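**September, 14:10. Senda textile kit, trial notes, bench 2**

Kit under review is the Senda fingertip set with wrist camera, on loan from Fornitz until month end. Comparing it with the Werkach pads we already own. The question for purchasing is whether the Senda set can replace them for garment work without changing the mount.

Install went to plan. Bolt pattern matches the Werkach adapter, cable is a bit short for the last joint. Rerouted it outside the sleeve and taped it. Firmware update took 30 minutes and reset the finger offsets. Write the offsets down before updating.

Grip force left at the default. Raised it once on a towel and the finger motor complained, so back to default. Open width is fine for anything folded twice. Thick seams need a slower close.

Moved on to shirts, on the printed cloth. The floral print is there on purpose: Senda's brochure claims the segmentation copes with patterned backgrounds, and plain gray is too easy a test.

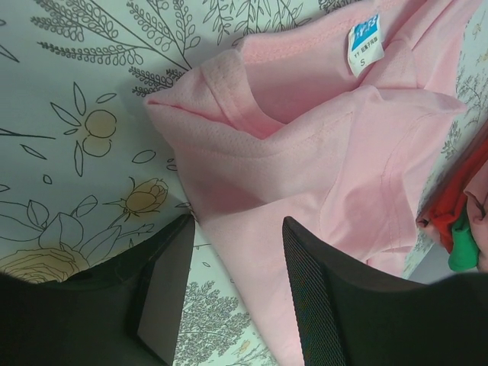 *Wrist view, pink shirt, size S, right fingertip over the cloth. Ridged contact strip visible on the right finger.*

Collar label reads well at this distance, at least the blue block and the size letter. Smaller print not checked. Segmentation has trouble where the shirt folds over itself: it tends to return the overturned flap as a separate item. Same fault with the Tawhiri software last spring, so I don't put it down to the Senda camera alone.

Log is at 1,327 frames. Export to our format works but drops the finger position column unless the box is ticked by hand each session. Reported to Fornitz support, ticket open.

To do:

- rerun shirts with the print turned over
- clean strips, check for lint in the ridges
- longer cable, or ask if Senda sells one
- get price for 2 spare strips
- Werkach pads on the same shirts, same force

No recommendation until the Werkach run is in.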